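Leave the sorting table alone

Every February the parents' evening at Clorneck brings the same complaint about the robotics club. Someone looks at the arms, looks at the toys, and asks when the pupils will be building something that fights or races. This year it was put to me twice before the tea was served, and I would like to answer it properly.

The club has two arms and a white table. The task is to pick up household things and put them where they belong. A mug, a plate and a soft toy make a harder exercise than most people expect. A mug has a handle that can point any way. A soft toy gives when it is squeezed, and a plate lies so low that a gripper has very little to take hold of.
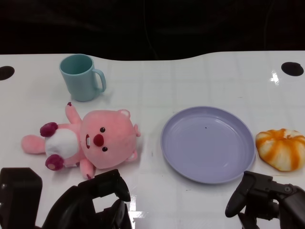
The Skerkier Cup, which we entered for six years, taught our members to drive fast around a track that was the same for every school. Entry cost 900 euro. Minoru Sugawara, who ran the club then, kept good records, and they show that most of the programming was done by two pupils while the others watched.

With the table, everyone gets a turn. Ailbhe Doherty's group of eight spent most of a term on the plush toys alone. They argued over whether to grip at the head or the belly, and they wrote down each attempt. I read the notebook and learned more from the failed tries than from any race result.

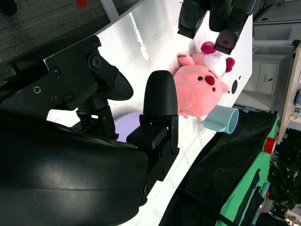 Both arms at the club's table, with the plush toys, a cup and what is probably a plate.

There is a fair point on the other side. Races bring in sponsors, and Ó Briain gave us 2200 euro in our last year of competing. We have had nothing like it since. I would still sooner run a club on less money and have every member able to explain what the arm is doing. The school should fund the table for another year and let the group finish its work on the mugs.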